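PRESS RELEASE – for immediate use

Old office PCs wanted as Stotondale computer collection opens to small firms
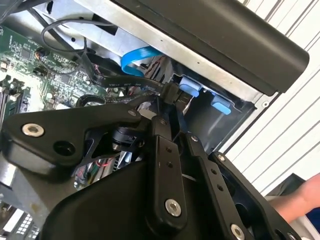 STOTONDALE, August – Small businesses in and near Stotondale can now hand in unwanted desktop computers free of charge. Collection run by Oken, the town's reuse charity, with vans from Lomitz. Up to now only schools and households could use it.

Last year 1301 machines came through the doors. Most from homes. Oken says a lot more is sitting in stock cupboards and under desks, and it wants it before it goes in a skip.

What we take: desktops, towers, laptops, flat screens, keyboards, mice. Dead or alive. Missing side panels fine, missing screws fine. No printers please, and no old tube monitors – we can't store them.

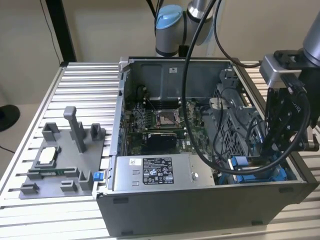

Firms with more than 30 items should book a van. Fewer than that, bring them to the Shakya building, side entrance, between 9am and 4pm. Ring the bell twice, it sticks. Parking is tight before 10am becuase of deliveries next door.

Drives are wiped or taken out and crushed, whichever you ask for. Tick the box on the form. If you tick neither we crush. A certificate is emailed for each batch, normally with in a fortnight. Keep it with your records. 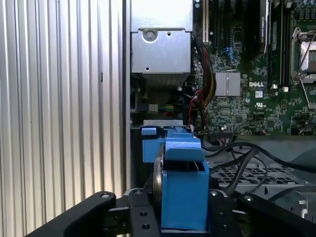

Machines that can be put right go to local families and clubs at a flat £60, including screen and keyboard. The rest is broken down for parts, then metal. Money from both goes back into the running of the scheme. No grant funding this year, so it matters.

Oken hopes to reach around 500 extra machines by the end of winter. Van slots for the first month are going quickly, mornings especially. Lomitz will not carry loose batteries, so please keep those back and use the battery bins at the council tip.

Booking forms at the Shakya front desk or from the Oken website, under Business. Phone line open mornings only.

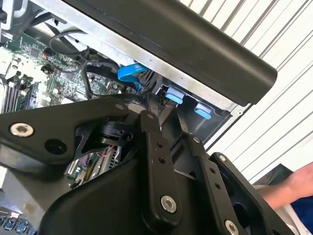
Inside a desktop computer case. Free for press use.

ENDS

Notes to editors

Oken covers Stotondale and the villages on the east side. Lomitz provides two vans and drivers at no cost. Larger versions of all pictures on request from the Oken press desk.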